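Community Dining Room Ostitz – second progress report
Prepared by Tímea Erdős for Vikbridge

Since the last report we have finished the kitchen floor and the two serving windows. The electrician, Mr. Rätsep, came back in October and moved the sockets, so the new oven can now be connected. The inspection of the ventilation is still open. We asked for an earlier appointment, but the office has not answered yet.

The lunches continued in the parish hall during the works. On our best day we served 31 guests. Most of them are older people who live alone, and several have asked when they can come to the new room. Elikem Laryea cooks on Wednesday and has agreed to take a second day after the opening. 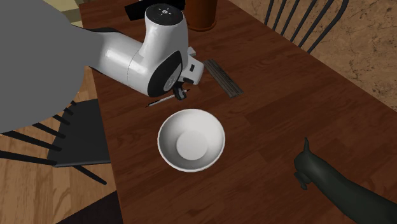

Dining table in dark reddish-brown wood.

For the furniture we compared two offers. Kristóf Medve prefers long tables, because guests who come alone will then sit together. I agree with him, but we must leave enough space for wheelchairs near the door. The final plan will be sent to you with the next invoice.

The budget is in order, with one exception. The removal of the old tiles cost 400 euros more than we planned – there was a second layer under the first one. We covered this from the reserve and do not ask for additional money.

Next steps: ventilation inspection, painting of the corridor, delivery of chairs. We would also like to know if you need the receipts on paper or if scanned copies are enough.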